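Notes on the see-through basket check, for whoever runs it next. Method is Endang Latuheru's, I'm just writing it down. Last update 19/02/2025.

## What it does

Decides from one head camera view if the basket is empty or has something in it. Sounds easy. Slots everywhere, so the color detector fires on stuff under and next to the basket too.

## 1. Label the clips

Open the clips in Kitix. Two tags only, `in` and `out`. Tag what's resting on the floor panel, not what shows thru it.

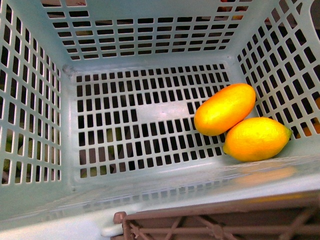

Unsure? Skip the clip, don't guess. We kept 3,372 of 3,485 this way.

## 2. Build the slot mask

Run Sosano with the grid preset. It finds the ribs, then flags any blob that gets chopped up by them.
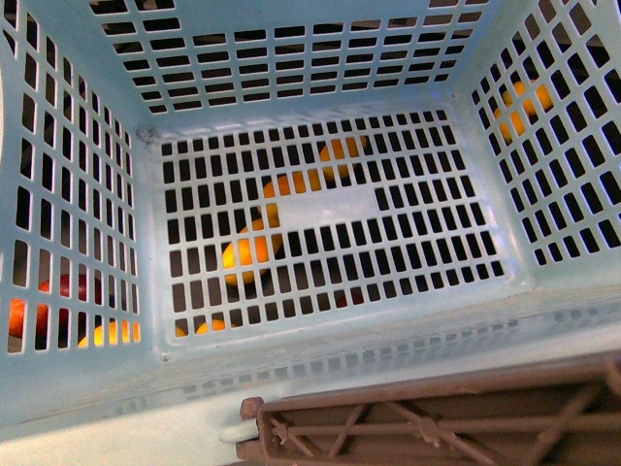
Ribs are the whole trick. Anything inside covers them, anything outside gets cut into pieces. Orange under the floor comes out as a bunch of little bits between pale bars, and the solid patch near the middle has no slots at all, so mask that seperately or the grid fit drifts. Rib width 14 works for us.

## 3. Drop the near stuff

Blurry and close = not in the basket yet. Set the blur cutoff to 42. Lower and you lose good frames.

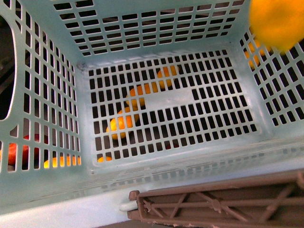

*Out-of-focus item over the top right corner. Skip it.*

Check the cutoff by eye on a few clips before the full run. Then:

## 4. Score it

- load the mask
- run `Tuhumury` on the kept clips
- write out `in` / `out` per frame

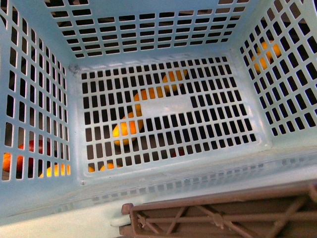

Compare against your tags from step 1. Most misses so far are glare on the near rim, no fix for that yet. Send bad ones to the Brolero folder, with the mask, or I can't reproduce anything.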